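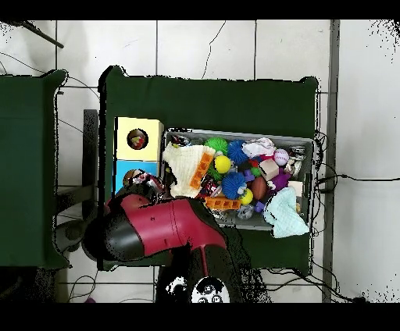 Minutes, Vesstead Street Neighbors, January

I'm taking notes again – hi, it's Ji-hoon! Bok-nam and Alois came, and Cheuk-hei sent regrets. We got going at 4 and went straight to parking on Wan Lane. Alois wants permits, Bok-nam really doesn't, so we put it off till next time.

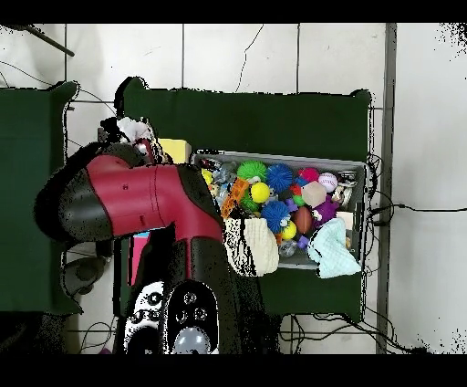

Gray bin of toys on the green table.

The snow shoveling list has 21 names now (yay!), and Bok-nam will split it by block. 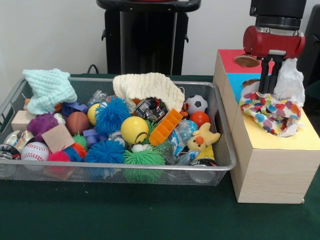

She also needs two more people for the corner by the bus stop. We wrapped up at 5.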